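Two grippers, one basket, and a Sunday in Mernerness
19 May 2019

So I spent most of this weekend at the open bench day in Mernerness, and I came home with sore feet and a lot of opinions about fingers. Robot fingers, I mean! The Clarnoncombe group has been comparing grippers on soft stuff since April, and this was the first time they let people like me hang around and get in the way while they did it.

The job sounds easy. You put a bit of clothing in a plastic basket with slotted sides, the arm reaches in, grabs one piece and lifts it clear. That's all of it. But cloth slumps and folds over itself, and a fingertip that comes in a hair too low snags in the slots of the floor and drags the whole basket along with it. I saw that happen before I'd even found the coffee.

The morning went to the Skeder fingers (their own name for them, after a street one of them used to live on), printed in plain black, chunky at the bottom and coming almost to a point at the top. I really liked these. They go down between things where a wide pad would just push everything into a heap, and the wrist camera can still see past them – a bigger deal than I'd have guessed, because the software picks its spot from that view.

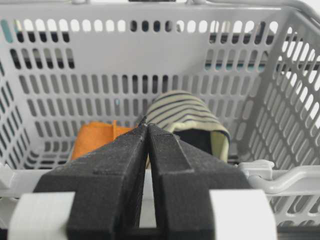

Pointed tips are great right up until you need to hold on to something, according to Daiane Rangel, and she'd give up a bit of reach any day for more surface touching the cloth. She also thought the test was kind to the Skeder pair, as two or three things in a basket is a long way from a full one, and she'd like to see the same runs again with the basket heaped to the rim.

Fair enough, and the score sheet kind of backs her up. Out of 23 tries with the pointed fingers, 5 ended with the cloth slipping out on the way up. Two more never got hold of anything. The misses didn't bother me much (the arm was told to go to the wrong place, you can't blame the fingers for that), but the slips did. They nearly all came with the thicker, rounder bundles, where the tips got a tiny pinch of fabric and then had the whole weight hanging off it.

After lunch we moved on to the Brito setup. It took longer to get going than I expected, mostly because of the cables, and I learned some new words from the person on the floor sorting them out. The Brito has an open truss kind of finger with a foam pad on the end, so it gives a little when it presses. It's wider, no question. You have to come in at a better angle or you bump the rim, and the slow approach adds time to every single try.
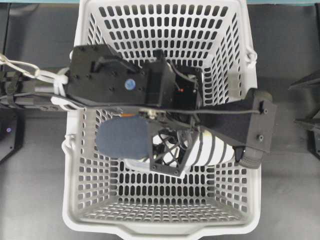

We only got 12 tries in before the hall closed, so please don't hold me to any of this, but two slips out of 12 is a nicer number than I expected from something that bulky. The foam seems to do most of the work. I asked if they could just stick foam on the pointed fingers and was told that it's on the list, along with a stiffer wrist mount and a controller that notices when the load suddenly drops.

My own favorite is still the Skeder pair, slips and all, and I'd put my money on it for small things like socks. For anything with some bulk I'd go with the foam. The group says the full sheets will go up once the Brito has had the same number of tries, and I've already asked to come back for that – this time with better shoes.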